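I'd been promised tea and an argument about carrier bags, and Piret Laur delivered both before I'd got my coat off. She has been setting up the little grocery corner at Fondby for five years now, and I'd wanted to talk to her ever since I saw the wallpaper. Big brown leaves, cream leaves, twisty vines all over the place! It's not what you expect behind the vegetables.

"Everyone asks about the wallpaper," she said. "It was a leftover. Helju Kuusk had rolls of it from her hallway, and I wanted white, and Helju won. I've come round to it. Green baskets look lovely against brown."

They do, too. There are two of them, side by side, vegetables on the left and fruit on the right, and I asked her how strict she was about that.

"Not very. The aubergine wanders. I find it in with the apples all the time and I've stopped moving it back, because if you're practising packing a bag you want to go looking for things a bit. At home nothing is where you left it either."

Practising packing a bag is what the corner is for, and Piret has views. She likes a canvas tote (she has a cream one she's very fond of), and she likes it open and standing up before anything goes near it. 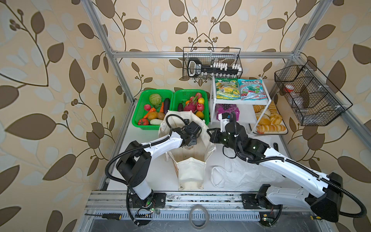

"People start too soon," she told me. "They've got a cabbage in one hand and they're trying to find the opening with the other. Put the cabbage down! Get the bag open, fold the flap out of the way, then pick up your cabbage."

I admitted that I'm a cabbage-in-one-hand person. She gave me a look and poured more tea.

After that it's potatoes and carrots at the bottom, cabbage next to them, apples in the gaps. Tomatoes wait. Crisps and snacks go down the side if there's room, and bread goes in last or gets a bag of its own. I asked whether she'd ever put the bread in first, just to be awkward, and she said Raimonds Priedītis does it every time and they've had words.

The produce is pretend, and I was surprised by how much she minds about it being good pretend. She sent back a whole order from Gistetico once. "The lemons were the size of melons. How is anybody supposed to learn where a lemon goes?" The replacements came in June and she's been happy with them, apart from a radish she thinks is too cheerful.

We got on to the shelf next, a small white two-tier thing that sits beside the fruit. Piret keeps snack packets on top and swaps them about when she's bored of them. The lower level might have something on it or it might not.

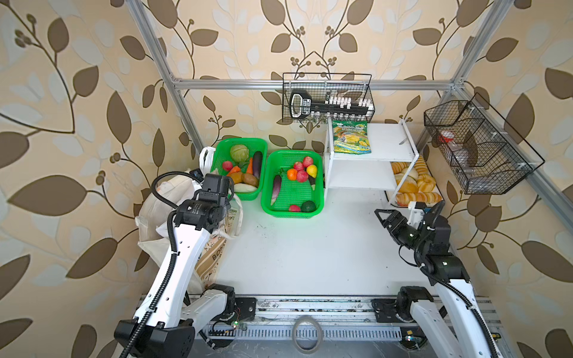
"I used to fill every inch," she said. "Then Hernán Valderrama came over from Uibo to help me one morning, and he took half of it away and put it in a box under the stairs. I was furious. I went home and complained to my sister about it. But he was right, you could reach things."

Did the box ever come back out?

"Some of it. I missed the dragon fruit."

The black wire baskets were her own idea. She hangs bits and bobs and bottles in them to keep the worktop clear, and she'd have more of them if she had the wall for it. She's been eyeing up a spot on the left. Aivar Avotiņš, who put the others up, has so far managed to be busy.

And then there's the bread, my favourite part. Rolls, buns, plaited ones, all on a tray to the right of the shelf where you'd come to them at the end of your shop. I said it made me hungry and she said it makes everyone hungry, and that she keeps biscuits in her bag for that reason. (She does. I had two.)

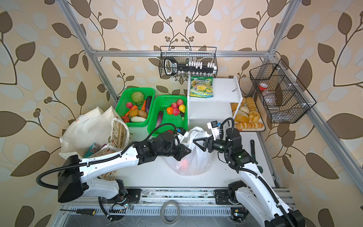
*Piret's corner at Fondby, with the green baskets on the left and the bread tray beside the white shelf.*

Before I left I asked what she'd change if somebody handed her a bit of money. I was expecting a bigger table. She wants a cheese counter, only a tiny one, with a proper wedge with holes in it and something in a round box. She's already found the round box.

"And paper bags," she called after me down the corridor. "Write that down. For the buns!"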